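Session 5 - Setting the table for a tasting

Welcome back! Today is my favorite session of the whole course, the one where we stop talking about leaves and start laying things out.

**Before you pour**

- Clear the tabletop first, then put down the mat. A dark one is lovely under tea - pale cups stand out and drips don't shout at you.
- Mugs go near the drinker, handle toward the strong hand.
- Keep the middle of the mat free. You'll want it for the pot.

**The three-mug exercise**

Work in pairs. Brew the Stania black in one mug, the Bemik green in another, and plain hot water in the third. Sip the water between teas! It wakes your tongue right up, and the second tea will taste so much brighter.

Steep the green at 30 seconds, then again at 92, and write down both. Please use your own words (last year I got "wet hay after lunch" and it was perfect).

**For next time**

Bring one mug from home and be ready to say why you like drinking from it: rim, weight, handle, anything. Read the Tritotis handout up to the part on lids.

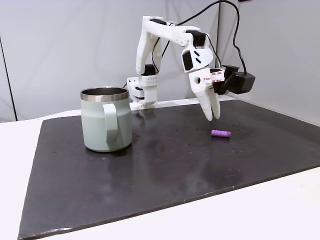

**Gholamreza Ebrahimi**
Course Instructor, Tea and Table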